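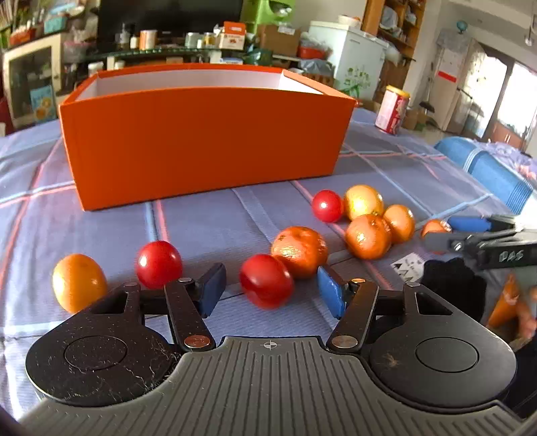 Two hand-held grippers at work over tomatoes and tangerines on a plaid tablecloth.

Fruit sorting demo leaves Medunberg growers with questions

MEDUNBERG, 12 August 2021. Juvstead invited growers and packers to see how it plans to teach robots to handle fruit. There was no robot in the session. People did the picking, with grippers held in their own hands, and the company says the recordings will one day let a machine do the same job.

The setting was modest: a table in a cluttered room, with an open orange box behind the fruit. Guests who had come for a packing line got tomatoes and citrus spread over a blue plaid cloth.

Oduor Shirima, who runs the project for Juvstead, told the 10 guests that soft fruit is a fair test. "A tomato gives you very little room for error," he said. "If we can teach the grip here, we can teach it in a packing shed."

That is a large "if," and the morning did little to shrink it. The pads on the gripper in the photo are blue rubber, and Shirima said the material had been changed twice since March to cut down on bruising. Asked how many tomatoes had been bruised with the current pads, he said the company was not keeping that figure yet.

He did give another one. Juvstead has collected 49 hours of recordings so far. He would not say how many it needs, or when a robot trained on them will be shown in public.

Speed came up more than once. A packer from Cernau pointed out that her crew does not pick up one tomato at a time and does not stop to line up each grab. Shirima answered that pace would come later. She asked how much later and was told the plan covers 3 years.

Price was not discussed. A handout promised "lower handling costs" without saying lower than what, and it did not cover cleaning, repairs or what happens when fruit arrives wet from the field.

There may be something in the method. Letting people show a job by hand is simpler than writing out every motion, and several guests who tried the grippers said they got used to them quickly. But a person with a tool can see when a grip is going wrong and fix it. Whether a machine can learn that from recordings is the thing Juvstead has to prove, and it was not on the program.

A second session is planned in Sang. Shirima said he hopes to bring a working arm to that one but would not promise it.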